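Notes from the Trurngate open afternoon, September

I went to Trurngate with low expectations and a train ticket I'd already paid for. The invitation promised "a planning stack that sees like we do", a phrase I have now heard from four different firms, and I wanted to look at the software with the marketing turned off.

We were let in at 2pm, 16 of us, and given a talk on Pinance, their motion planner. The idea is sound enough. Pinance takes whatever the perception side hands it, works out a path for both arms together, and checks that path again as they move. If one arm is late, the other is meant to wait. The slides said all this very smoothly. I asked how long a replan takes when the estimate of an object's position jumps, and was told it "depends on the scene". Well, yes.

Perception is a separate package called Haworth, and it was the part I'd come for. Glass is where these systems tend to fall over. Depth sensors look through it or bounce off it, and a shiny table gives you a second, upside-down copy of everything for good measure.

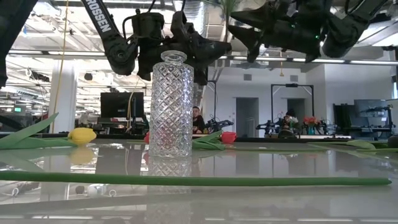

*4 min read*

So a cut-glass decanter over a glossy top, with tulips lying round it, is a fair thing to put under two grippers, and I'll give them credit for choosing it. Part of a red bloom is hidden behind the glass, the sort of thing that makes a segmentation model invent a new object. The faceted stopper is a harder shape to place than any plain lid.

My complaint is with how the results were given. A slide claimed 100 successful stopper grasps. Out of how many? The presenter didn't have the total to hand. Were the failures logged? They were, in Honia, the in-house replay tool, but we weren't shown any. I asked twice. A grasp count without the misses tells me very little, and I'd have swapped the whole slide deck for ten minutes with the failed runs.

Honia itself, from the short demo, looked useful. You scrub through a run and see the estimated pose, the planned path and the commanded joint positions on one timeline. It also keeps the discarded plans, and I wish more tools did that. Changing the safety margin still means editing a text file and restarting the planner, and there's no warning if the two arms end up with different values. Somebody will get caught out by that.

Would I go again? If they publish the totals, yes. I've written to ask for them, along with the replan timings. Coffee was decent, and the last bus back to the station leaves earlier than the leaflet says.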